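Clenadow dye notebook, November, just after lunch

Right, the madder again. I left the second pot going over the weekend on the low ring and came in to find it had settled at a much nicer temperature than the first one ever managed. The first pot (the one I was so pleased with in the last entry!) boiled while I was on the phone and went brown on me, so that lot is down as a loss, though I might keep it for linings.

Recipe as it stands, so I don't have to hunt for it: wool scoured and left to soak overnight, alum at the usual rate, madder weighed dry and put in a bag this time. Brought up slowly to 70 and held there for 2 hours with the lid half on. I stirred it whenever I walked past, probably more often than it needed. Then left in the pot until it was cool enough to put my hands in.

The water is the bit I keep going back and forth on. Clenadow tap water is soft, so everything comes out more orange than the reds in the old Anard sample book, and I did want red. A pinch of chalk in the pot helped, but I put it in late and didn't weigh it, which is very annoying of me. Next time it goes in at the start, weighed, and written down before I do anything else. The Fodor cloth took the colour beautifully either way. The Carus yarn is still patchy at the ends of the skein, and I'm fairly sure I tied it too tight, so looser ties and more of them from now on.

Also tried an afterbath of weld on 7 little swatches, roughly 40 minutes in each case. Pretty, but it pushes everything towards marigold and I have plenty of marigold already.
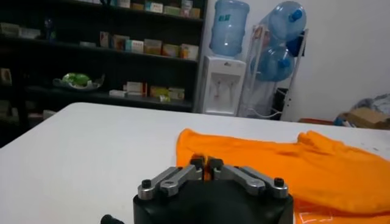 Judging the orange is the next headache, and I've come round to thinking it matters what you put it against. On my brown bench every swatch looks dull and I end up adding more madder than I should. A big matt white top like the one in the photo is much kinder, and even a sliver of orange cloth tells you something when there's that much plain white near it. I'm going to paint the end of the bench by the window and do all the comparing there, mornings only, with the strip light off.

To do: order more alum, relabel the chalk jar, retie the Carus skeins, rinse the madder bag and hang it up for the second bath.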